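Flilach team passes 200 hours of hand-collected examples

June 23, 2021

The Flilach project has reached a milestone its members have been looking forward to since March: 200 hours of recorded examples, all of them made by people carrying out small everyday jobs with hand-held grippers. The recordings will be used to train Hernent, the group's learning system for picking up and putting away household objects.

Plastic bottles are getting plenty of attention this month. They roll, they squash, and clear plastic is hard for a camera to pick out - all good reasons to gather as many examples as possible!
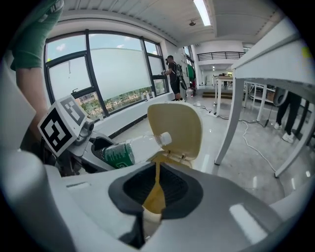 Collectors work in sessions of 2 hours, with a break halfway through, and several people can record in the same room at once. Each gripper carries printed marker cubes on its fingers, so the software can work out how the fingers move during a grasp. Every finished session is checked for dropped tracking before it joins the main set, and short clips that fail the check are simply recorded again.

The team is especially pleased with how varied the new material is. Early sessions at the Radska site stuck to one object on one table, and Hernent learned those grasps well but stumbled as soon as anything moved to the floor. Collectors now change the height, the angle and the starting spot from one attempt to the next, and they are free to pick things up however feels natural.

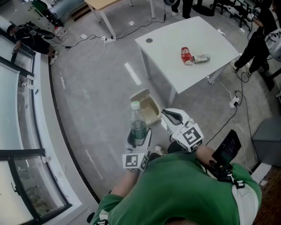
A first version of Hernent trained on the larger set is due to run at Steyn, the project's partner lab, where it will face 8 tasks it has not been tuned for. Sorting cans and bottles is on the list, and so is closing a lidded container once something has been put inside. The previous version managed 7 of its own test tasks, and everyone is eager to see how the new one compares.

Collection carries on through the summer, with softer packaging and cardboard boxes next in line. Flilach plans to share a small sample of the recordings with other research groups once the checks are complete.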